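**Pinza que se abre sola, modelo Bellard**

**rasa_j:** Buenas. El sábado 30 de marzo la pinza perdió la pieza tres veces. No cambié nada en la fuerza.

**GWragg:** Es el firmware 202, vuelve al anterior.

**rasa_j:** No estoy de acuerdo, con el 202 trabajé más de 300 ciclos sin fallo. Yo sospecho de las almohadillas.

**kettle_k:** ¿Puedes mostrarlas?

**rasa_j:** Claro:
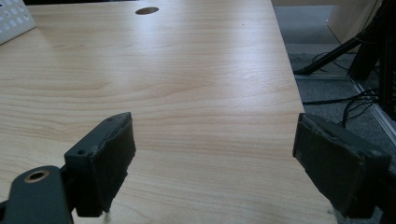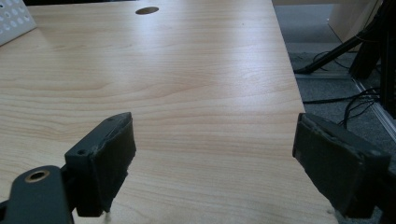 *Los dos dedos abiertos; bordes gastados.*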